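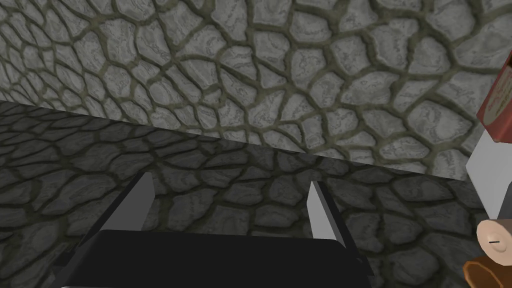

Aswood Rowing and Sail Club: Heritage Boats Section

28th February

Organizers of the Julitz Old Boats Race say the event will return in August after a four-year gap, with a longer course, a new start line and a fish supper on the quay. The entry list so far has 6 boats on it. The organizers say they are hoping for 40.

That is a big jump. The last race drew fewer boats than the one before it, and two of those retired before the first mark when the wind dropped. The new course runs from Julitz out to the Pagano light and back, a distance that the old wooden luggers have covered in a day only when the breeze was kind. The press release calls it "the route our grandfathers raced." Whether they did is another matter. Our section asked to see the records and was sent a copy of a restaurant menu with a short history printed on the back.

Elīna Sakalauskas, who is running the race office, said the history was "well known in the town" and that a fuller account would be posted before the summer. She also said that each crew would carry a small keg of salted anchovies, as the working boats once did, and that the crew with the best fish at the finish would win a separate prize. She could not say who would judge it, or how fish that has been in a keg for one day would differ from fish that went in the night before.

The entry fee is $80 a boat. It covers the supper for a crew of 4 and a mooring for two nights. It does not cover a tow home, and the safety boat plan had not been published when this item was written. Skippers who remember drifting off Pagano until dark may want to read that plan before they send any money.

Mio Tamura, who has sailed the club's lugger in three of the past races, has put her name down anyway. "I'll believe in 40 boats when I see 40 masts," she said. "But I like the course, and the anchovies used to be very good." She is looking for two more crew, ideally people who can row for a long time without complaining.

Jeltasov, the boatyard across the harbor, is named in the release as a main sponsor. The yard told us it had agreed to lend a crane for launching day and had not yet been asked for anything else.

The club has not decided if it will enter officially. Members can raise it at the next section meeting, where the fee and the question of insurance for open boats will both be on the agenda. Entry forms are at the race office in Julitz. The closing date on the form does not match the one in the release, so ask which is right before you fill it in.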